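How to try out a hand-held gripper kit before you pay for it
Posted 14 August 2020 by Eero Heinonen

Ganow sells its hand-held gripper kit as ready to record in minutes. I'd treat that as a claim to test. A kitchen table and a bag of snacks will tell you more than the Prothero demo video, where every object is a neat foam cube.
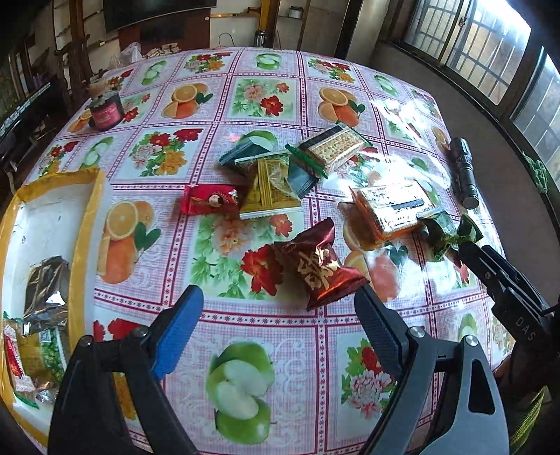
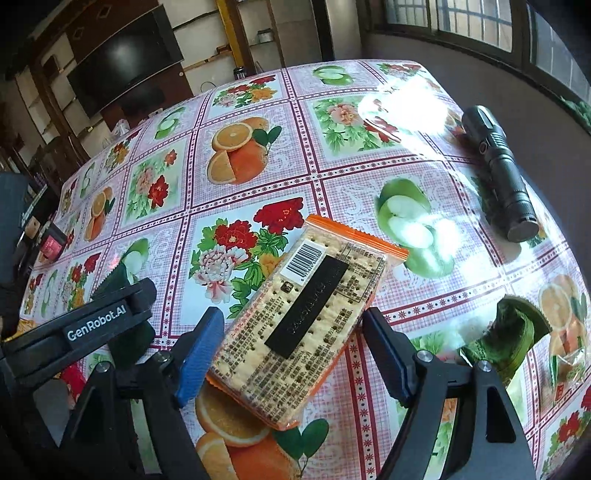
Gripper open over the snack table; the soda crackers are between the fingers in the second picture.

Step 1. Pick awkward things. Crinkly wrappers, shiny packets, something small, something long. Leave the patterned tablecloth on. A plain grey mat flatters any kit, and most homes don't have one.

Step 2. Check the fingers before you start. Open and close them slowly 65 times and watch the pivot screws. If one has begun to turn, tighten it and write it down. The sales page says "no upkeep for 2000 cycles" – ask what they count as a cycle. I asked and got a link to the same sales page.

Step 3. Approach each packet from at least two sides. Crackers are a good judge: squeeze too hard and you have crumbs. Don't pick only the grasps that feel easy, or you are testing your own wrist.

Step 4. Leave the curtains open for half the takes. Glare on plastic is where I'd expect trouble, and the leaflet says nothing on it. Do the other half after dark with the room light on, and keep the two sets in separate folders.

Step 5. Open the files yourself. My trial folder should have held 193 takes. The Flitomden viewer listed them all in green, but green only means the file exists. Play a handful from the start, middle and end, and look for frozen stretches.

Step 6. Do the sums. The full kit costs 2112 euros, with the viewer free until September. After that the price is "to be announced", so get it in writing.

Would I buy one? Not yet. The grip is decent, the paperwork is thin, and Clollton will rent you a set by the week. Rent first, and hang on to the crumbs for the next test.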